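October
Menaka Liyanage and Sandamali Bhattacharjee

4.2 Seat sharing in Talpur and Jaltwood

The two parties began talks on a shared list in Talpur after the ward boundaries were redrawn. Grala had held the council there for 2 terms but lost its majority when 400 voters were moved into Jaltwood. Party workers in both wards told us that the local branches had agreed terms before the state office was asked.

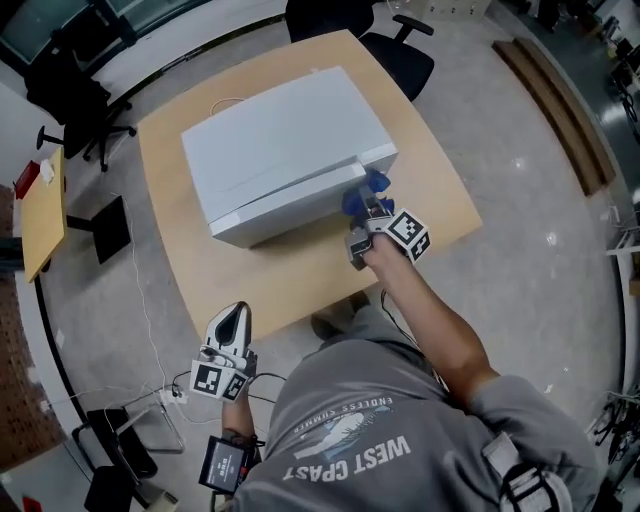
Figure 3. Hand-held grippers at a table, one against the corner of a white box.

Did the shared list hold until polling day? In Talpur it held, while in Jaltwood the Plemanell branch put up its own candidate and took 200 votes.

The Jaltwood seat was lost by fewer votes than that. Grala's branch blamed the split, and Plemanell's blamed the late choice of candidate. Turnout in the ward was 700, close to the previous contest, so we do not treat it as a cause. Section 4.3 deals with the talks that followed over the post of council chair.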